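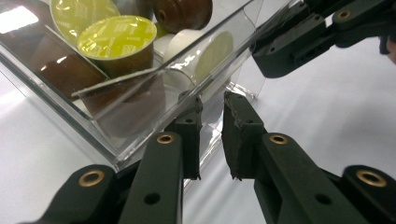
This page was last changed in September, at 16:40.
Print this page | E-mail this page

Coffee capsule

A coffee capsule is a small closed container which holds ground coffee for one cup. It is put into a machine, the machine makes one or more holes in it, and hot water is pressed through the coffee. The words "capsule" and "pod" are often used for the same thing, but in the trade a pod is usually a flat bag of filter paper, and a capsule has a stiff wall of plastic or metal.

Shape and parts

Most capsules have a cup, a rim and a lid. The cup is wider at the rim than at the bottom, so that empty cups can be stacked inside each other before filling. The rim is important for the pressure: the machine closes on it, and if the rim is bent the water goes past the coffee. Some types have a small filter under the lid or at the bottom.

Capsules of different systems are in most cases not exchangeable. A squat capsule made for one system will not close well in a machine built for a longer and narrower one, even when the diameter is nearly the same.

Filling and storage

The coffee is roasted, left to rest, ground and filled in an atmosphere with little oxygen. Ground coffee loses its smell quickly in open air, and the wall of the capsule must slow this down. Aluminum is a good barrier. Simple plastics are weaker, and such capsules are often sold in a second bag. Capsules made of plant material are sensitive to moisture and should stay in their package until use.

The small roasting house Bassi, in the town of Bandinden, began to fill capsules by hand with a press made by its mechanic, Jérémie Masson. The press could close 100 capsules in one hour. A later machine closed 3,000 in a working day, and the old press was given to the town museum, where it has the inventory number 494.
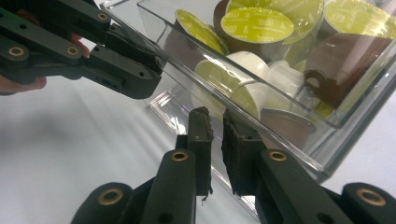

Storage at home is less strict, but some rules are useful. Closed capsules should be kept dry and away from the oven, and the oldest ones should be used first. Drawers, wire stands and open bowls are all common. A clear acrylic box, of the rectangular type with thick walls, lets the user see what is left – but it also lets the light in, and for this reason it is better placed away from a window. The walls can be washed with mild soap and a soft cloth, as rough sponges leave marks.

Waste

The used capsule is the most discussed part of the subject. It contains wet coffee, and the coffee must be separated from the wall before the material can be used again. Aluminum capsules are collected in many countries, in shops or by mail. Compostable capsules often need the heat of an industrial plant and may stay nearly whole in a garden heap.

In her booklet on kitchen waste, Rosalba Barbieri describes a trial in the district of Gulletside, where 40 households emptied their capsules with a small hand tool sold under the name Nondura. The coffee went to the garden and the metal to the recycling center. She writes that the work was accepted well in summer and less well in winter – the households did not like to go out to the heap in the cold.

See also: Coffee grinder; Espresso; Filter paper

Print this page | E-mail this page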